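About Tirness

We look after one robot and the kitchen it works in

Tirness is a small company with a narrow job. We keep a single two-armed machine, called Stavotis, in working order, along with the simulated kitchen where it does its practicing. Other people decide what it should learn. We make sure it has two arms that agree on where the counter is. 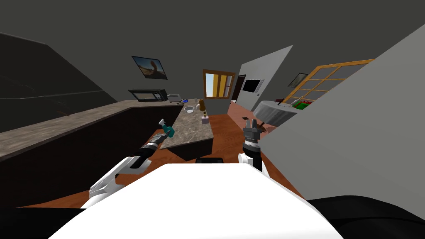
What we do all day

Stavotis exists twice. There is the machine itself, bolted down in our workshop on Mokgethi Road, and there is the rendered one, which lives in a home with granite-style counters, an island, a microwave and a better dining area than any of ours. The two are supposed to match. Keeping them matched is most of the work.

When a joint on the real arm gets a little lazy, the joint in the simulator has to get lazy too, or the practice is worth nothing. When somebody swaps a gripper pad for a thicker one, the simulated fingers need to close a little sooner. We have a customer who calls this "paying people to make the good robot worse," and we have stopped arguing with him.

How a cell gets set up

Every new setup starts with the base. We level it, tighten it, go to lunch, come back and level it again. Then we home both arms, one at a time, with a hand near the stop button and no coffee on the bench. (The coffee rule is written on the wall. It has a date next to it, 13th July, and that's all we intend to say on the subject.)

After homing comes the reach test. The gripper visits 117 points in the workspace and we compare where it went with where it was told to go. The same points are then run in simulation. If the two lists disagree, we look at the wrist first, the cable second and our own typing third, although the order ought to be reversed.

Last comes the room. Counter heights, cabinet fronts, the position of the island, how slippery the floor is: all of it sits in a file we call Cakus, which was named after a typing mistake and has outlived every attempt to rename it. If you move an object in Cakus you also write a note saying you moved it. A bowl once spent most of August half inside a countertop, very slightly vibrating.

Upkeep

The real arms get a wipe-down and a listen every morning. The listening matters. A gearbox that needs grease makes a sound like someone opening a bag of chips in a theater, and it is much cheaper to hear it early.

Gripper fingers come off and get checked every 200 hours. Belts are replaced at 2,010 hours, a figure we arrived at by averaging when ours wore out and then refusing to round it. The wrist cable gets replaced whenever it looks at us funny.

The simulated robot needs no grease, and has found other ways to fill our time. Its camera can be mounted on a slant. Its walls can end up closer than planned. Its fingers can pass straight through a bottle with no sign of remorse. We keep a log of such faults, now at 414 entries, and anyone who joins us spends the first week reading it. Several people have described it as the funniest thing on our server. The competition is mostly invoices.

Repairs

We fix what we set up. If a cell is down, we ask for three things before we drive out: the last log, a description of the noise, and a truthful answer about whether anybody opened the cover. There is no penalty for having opened the cover. We would just like to know how many screws to bring.

Most faults turn out to be connectors. We carry a lot of connectors.

Where we are

The workshop is at the far end of Mokgethi Road, behind the tire place. The door sticks. Visitors are welcome on weekday afternoons once the reach test has finished, and closed shoes are required. Call ahead if you're bringing a group, as there are four chairs and one of them is holding up the spare arm.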